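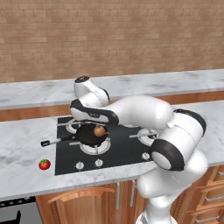 Research Group Reports Method for Teaching Robot Arms Kitchen Tasks in Simulation

DAMPORT, 20 December 2019 – The Tivirov Institute today announced the results of a study on how robot arms can learn everyday kitchen tasks from a small number of human demonstrations. The method, named Lemma, was developed and tested in simulation by the institute's manipulation research group in Damport, working with colleagues at the Drimville Laboratory for Applied Control.

In the study, a simulated arm trained with Lemma completed 96 percent of test runs on a set of kitchen tasks built around a gas cooktop. The full technical report, together with the simulated kitchens used in the tests, will be released to other research groups at no charge.

The difficulty of long tasks

Simple actions such as picking up a block or pressing a button have been studied for many years. A kitchen task is harder for a learning system, because it is made of several actions that depend on each other. To move a pan from one burner to another, an arm must approach the handle from a usable direction, close its gripper at a suitable point, lift without tipping the contents, travel across the cooktop, and set the pan down level. A small error in the grasp may do no harm at first and then cause the food to slide out of the pan several seconds later.

Systems that learn by copying human demonstrations often fail in this way. Small errors add up, the arm drifts into positions that no demonstration covered, and the system has no guidance on how to return. The usual remedy has been to collect more demonstrations, which takes a great deal of operator time.

"We wanted to know how far a modest set of demonstrations could be made to go," said Liya Kassa, who leads the manipulation research group at Tivirov. "A person who shows a robot how to move a pan is giving it a lot of information. Earlier methods used only part of that information, and much of the operator's effort was wasted."

How the method works

Lemma divides each recorded demonstration into short segments. The boundaries are placed at moments when the relation between the gripper and an object changes – for example, when the fingers close on a handle, or when a pan leaves the surface beneath it. Each segment is then stored relative to the object it concerns, so that a motion toward a pan handle remains useful when the pan is placed elsewhere on the cooktop.

The system next builds new practice runs by joining segments from different demonstrations and adjusting them to new layouts. Every joined run is played out in the simulator, and any run that ends in a dropped object or a collision is discarded. The remaining runs are used to train a single control policy that works from camera images and the positions of the arm's joints.

A second stage deals with recovery. The trained policy is started from positions slightly away from the intended path, and the simulator searches for a short motion that brings the arm back to the nearest segment boundary. These corrections are added to the training set, and the policy is trained again.

For the work reported today, operators recorded demonstrations of six kitchen tasks. From these recordings the system produced 1840 accepted practice runs. The policy was then tested in 21 kitchen layouts that it had not met during training.

The test kitchens

The layouts share a common set of furnishings and differ in the placement of the cooktop, the pan and the food items, and in where the base of the arm is mounted. Changing the position of the base proved to be one of the more demanding variations. An arm that reaches the cooktop from one side has to bend its elbow very differently from an arm that reaches it from the other side, even when the pan has not moved.

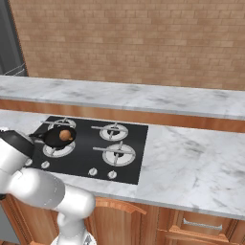
The simulated arm grips the handle of a frying pan on the rear left burner of the cooktop in a Lemma test kitchen.

The food in the pan has an important part in the evaluation. A rounded item can roll when the pan is tilted, and its movement gives the researchers a direct measure of how smoothly the arm carries the load. A run was scored as a success only when the pan came to rest on the intended burner with its contents still inside.

The group also compared the full method with two reduced versions. Without the recovery stage, the policy handled the approach and the grasp well but lost reliability during transport. Without the joining of segments, it performed acceptably in layouts close to the demonstrations and poorly in the others. The authors conclude that both stages are needed for tasks of this length.

Limits of the study

All of the results announced today were obtained in simulation. The report lists several respects in which a simulated kitchen is easier than a real one. Friction between gripper and handle is modeled in a simplified form, lighting is even, and no person enters the workspace while the arm is moving. The cooktop is treated as a solid surface with burners at fixed positions, and heat is not modeled.

The report also describes the failures in detail. Most took place when the handle pointed away from the arm, so that the gripper had to reach over the pan to take hold of it. The present version of Lemma has no means of turning the pan first, and the authors identify this as the next problem to be addressed.

"Simulation lets us repeat a test under the same conditions as often as we need to, and that is its value at this stage," said Kassa. "It does not tell us how the arm will behave in a real kitchen. We are careful in the report to keep those two questions apart."

Next steps

A physical test kitchen is being prepared at the Drimville laboratory, where fitting work began in October. The first trials there will repeat the pan tasks with unheated cookware. The two groups will measure how much of the simulated performance carries over before any additional demonstrations are recorded on the physical arm.

The institute will provide the segment boundaries and accepted practice runs along with the kitchen layouts, so that other groups can test their own methods on the same tasks. Groups that wish to contribute new layouts are invited to follow the format given in the appendix to the report.

About the Tivirov Institute

The Tivirov Institute is an independent research organization based in Damport. Its work covers robot manipulation, machine perception and the safety of automated systems in homes and workplaces.

Media contact

Press Office, Tivirov Institute, Damport
Requests for interviews with the research team and for copies of the technical report should be addressed to the Press Office.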